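Pink liquid has a darker color at the bottom of the tube

Hello, I do a small color experiment at home on my white table. I fill a thin plastic tube with pink liquid, and near the bottom it looks almost purple. Did I mix it badly?

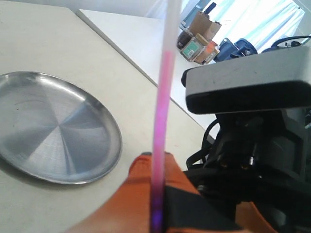

I used 12 drops of food color and stirred for a long time.

Jaunzems
Maybe it is mixed well. Look at it against white paper, from top to bottom - light from behind can change the color very much. Then turn the tube over slowly and compare again.

Durwood247
Stir more.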